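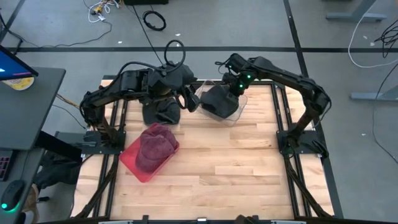 Butcher block in pale tan and honey-colored strips.

Orkemari Worktop Oil No. 109
Clear satin finish for butcher block, solid wood tables and benches
Sizes: 235 ml can, 900 ml can
Made by Vincze

We have carried a lot of wood finishes over the years, and No. 109 is the one that keeps ending up on our own furniture. It goes on with a rag, it smells faintly of orange peel and linseed, and it makes the grain look like it does when you wipe a wet sponge over bare wood (that lovely moment when all the stripes wake up!). Then it stays that way.

Tibor Balogh started mixing it for his own kitchen counters, which are maple and get splashed all day long. The recipe in the can now is the third one. The first stayed tacky in damp weather, the second was hard as nails but a pain to repair, and this one sits nicely in between. It soaks into the wood and cures there, with a little wax left near the surface, so you feel wood under your hand and a coffee ring wipes off in the morning.

What it's good for

Butcher-block tops of every kind, whether oak, beech, birch, maple or rubberwood. Dining tables, desks, sewing tables, craft benches, shelves, window sills. Etelka Balogh uses it on wooden spoons and rolling pins too, and loves it there, though for small things like that a 235 ml can will last you just about forever.

It's great on tops that do several jobs in one day. A table that gets breakfast, homework, a pile of laundry and then dinner needs a finish you can touch up in one spot without sanding the whole thing, and that's where oil shines. Rub a little on the dull patch, buff, done.

What it's not for

Outdoor furniture, floors, and anything already varnished or lacquered. Oil can't get through a sealed surface and will just sit there being sticky. If you don't know what's on your table, put a few drops of water on it. If they soak in and darken the wood, you can oil it. If they bead up and stay beaded, sand first or ask us.

Color

Clear, with a slight warm tone. Pale woods go a touch more golden, cherry and walnut go noticeably deeper. If you want to keep beech or ash as light as possible, look at the Orkemari Pale version, which has a bit of white pigment in it. The two can be mixed, and plenty of people do — just stir well and mix enough for the whole job in one go.
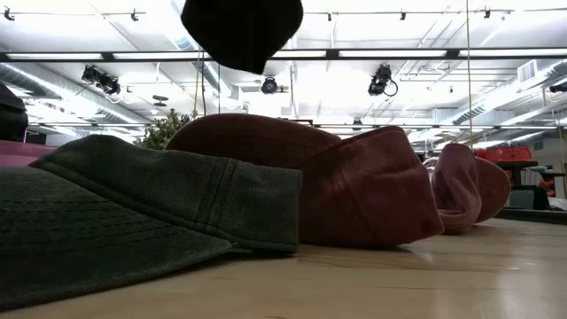
Light wooden tabletop with thin, darker grain lines. Caps on top.

How to put it on

Sand the wood to 150 grit and vacuum up the dust. Going finer looks tempting and feels like silk, but very fine sanding closes up the surface and the oil doesn't sink in as well.

Stir the can. Really stir it, right down to the bottom, where the wax likes to settle. Shaking makes bubbles.

Pour a small puddle and spread it with a lint-free cloth, working along the grain. You want the whole top evenly wet. Wait fifteen minutes, add more where it has gone dull, wait again, then wipe everything off. Everything! Sticky tables nearly always come from oil left standing on the surface.

Let it dry overnight with a window open and do a second coat the next day, thinner than the first. End grain drinks like a camel, so give the edges a third. Do the underside as well if you can reach it, at least once, so the board takes up moisture evenly on both faces.

You can use the table gently after a day. Full hardness takes two weeks, so go easy with wet cloths and hot dishes until then.

Please read this bit: oily rags can heat up and catch fire by themselves. Spread them flat outdoors to dry or soak them in water in a lidded metal can before throwing them out.

Looking after it

Warm water and a drop of mild dish soap. Skip scouring pads and anything with bleach. On a busy kitchen top, plan on a fresh thin coat twice a year, and on a desk maybe once. Szabolcs Erdős in our workshop does his in June, when he can carry the whole thing onto the porch.

New for 2026

The 900 ml can has a screw cap now in place of the old press lid. Hagos Beyene had been asking Vincze for this for ages and we are thrilled, as the old lids collected dried oil in the rim and got harder to close every time. The 235 ml can keeps its press lid for now. The oil inside is the same.

Goes well with

Hesex lint-free cloths. Washable until they have oil on them, sturdy, no fuzz left behind.
Zevorum sanding block, cork faced, takes a standard quarter sheet.
Orkemari Wood Soap, for tops that have gone a bit gray and thirsty.

Storage

Keep the can upright, tightly closed and away from frost. If a skin forms, lift it off and strain what's left through an old stocking. It will be perfectly fine to use.

Questions about your particular table? Write to Katalin Katona at the shop and tell her the type of wood and what's been on it before. She's happy to send sample sachets so you can try a corner underneath first.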